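Birnport publishes handling rules for two-arm cells

Birnport has released the second edition of its internal practice code for robot cells in which two arms share one work surface. The code applies from October to all cells at the Josteck site and replaces the separate instruction sheets used there for each arm.

The main change concerns fragile and irregular objects. Under the first edition, gripping force was set once per cell and recorded at commissioning. The new text requires a force limit for each object class, entered in the program header and checked before the first cycle of every shift. Eyewear, thin glassware and wire goods are grouped in the lowest class, for which the limit is 9 newtons. Descent speed over the last part of the approach is capped at 20 millimeters per second for the same class.

A second section deals with shared space. Only one arm may hold the zone above the work surface at a time. The other must be in a declared parking position, and the controller must confirm that position before motion is released. Software zones alone are not accepted as protection for people. Any entry by hand into the cell requires a protective stop.

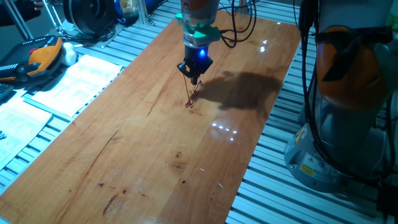

Page last modified: October, 14:20

A wire-framed pair of eyeglasses held between two gripper fingers just above a wooden board falls under the lowest force class. Objects of this kind must be gripped at a point named in the program, and release is permitted only after the support surface has been confirmed by contact or by a taught height.

The code also covers teach pendants. A pendant must stay within reach of the operator during manual operation, with its emergency stop unobstructed. Warning labels on robot bases must be kept legible and replaced when worn.

"Most of the findings in our review were about records," said Aarne Rautiainen, who edited the text. "The limits existed, but they were kept in different places and under different names."

The review drew on 629 log entries. Cells that have run more than 3,000 cycles under the old settings must be rechecked before the new limits are loaded. Ramil Lumbao is the contact for rechecks at Josteck. Requests for a deviation are to be filed with the cell number, the object class and the proposed limit.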